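Potel are back, and they're bringing the big drum

If you were at the Te Moana hall last August you'll know why I've been pestering everyone I meet about this. Potel, the seven-piece folk band who somehow fit a tuba, two accordions and a marching drum on a stage built for school plays, are coming back for one night, and this time they've got a new record to play us.

It's called Flundden, and I've had it on repeat all week. There are 8 songs, most of them quick, and one long slow thing at the end that I wasn't sure about until the third listen (now it's my favorite, go figure). They recorded it live in one room with the windows open, so every so often you get a dog barking in the quiet parts. I love that!

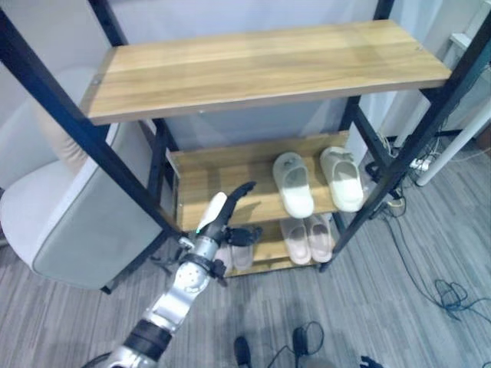

Tickets first, though. The hall holds 300 and last year it was full well before the opening act had plugged in. I ended up standing by the coat rack next to a man selling raffle tickets, and I still had a great time, but my feet were not happy. Tickets are 27 dollars at the door or through the hall's own page, and kids under twelve get in free with a grown-up.

Opening the night is Navgate, a guitar and fiddle duo from up the coast. I saw them play a farmers market in the spring and they pulled a proper crowd away from the pie stand, no small thing in this town. They do old sea songs mostly, plus a cover of a disco hit I won't spoil for you.

Some of the door money goes to the piano fund. The hall's upright has had three dead keys for as long as I've been going, and the repair quote came in at 3740 dollars. Last I heard they were a bit more than halfway there, so bring some change for the jar too.

Doors open at 7 p.m. and Navgate are on at 7:30. The parking lot behind the hall is still dug up, so use the one by the library and walk down. The record will be on sale at the back, on CD and vinyl, cash only.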